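From: Shaimaa Lamrani
To: Lindwood cell-users list
Date: 5 February 2024
Subject: Re: [cell-users] Gripper dips too low at the bowl

On Monday morning Polat wrote:
> Has anyone got the simulated bench cell to stop driving its fingers
> into the bowl? Ours goes over the rim fine and then keeps going.
> I've put the speed right down and it still does it, just slower.
> The scene is the stock one from the shared folder, nothing changed
> except the start pose.

Hi Polat, hi all,

Yes! We had exactly this in October and I lost the best part of a week to it, so let me save you a few days. Speed has nothing to do with it (I tried that first as well, and all I got was a very graceful collision).

The trouble for us was the tool offset. When you load the stock scene, the arm comes in with the offset for the old two-finger gripper, and the newer one is 46 mm longer. So the arm thinks its fingertips are well up in the air when they're already down in the bowl. Open the tool file, look for the z value, and if it says 100 that's your culprit. It should be 146 with the fingers closed. Save it, then reload the whole scene, not just the arm, or it quietly keeps the old number. That last bit cost me a whole afternoon and a fair amount of biscuit.

After that, do the table height. I bring the arm over the bowl by hand, drop it in small steps until the fingertips are about level with the rim, and write down what the height readout says. Ours is 746 and I've got it on a sticky note on the monitor. If yours is different don't worry, it depends where you put the base, but it should be the same every time you load. If it wanders, the base isn't locked to the floor.

For the approach itself I use a hover point 15 mm above the rim, stop there, and only then let it go in. My setup from this morning, arm over the silver bowl and the fingertips just dipping in:
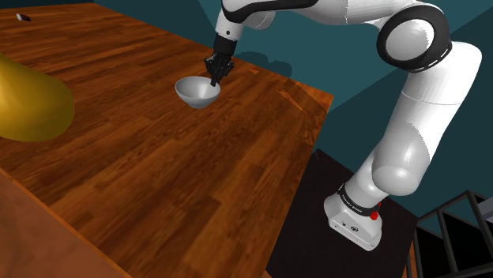

Drorano says the hover point only helps if the blend radius is set to zero, otherwise the arm rounds the corner and never really stops there, and that the stock scene ships with blending switched on. So check that before you go hunting for anything cleverer.

I'd forgotten all about blending, mine has been off for months. It's under motion settings, second tab, and you have to set it for each move separately, which is a pain if you've got a long routine.

If it still dips after all that, send me your tool file and the start pose and I'll load them up here. And can somebody please fix the copy in the shared folder? I haven't got write access any more.

Cheers,
Shaimaa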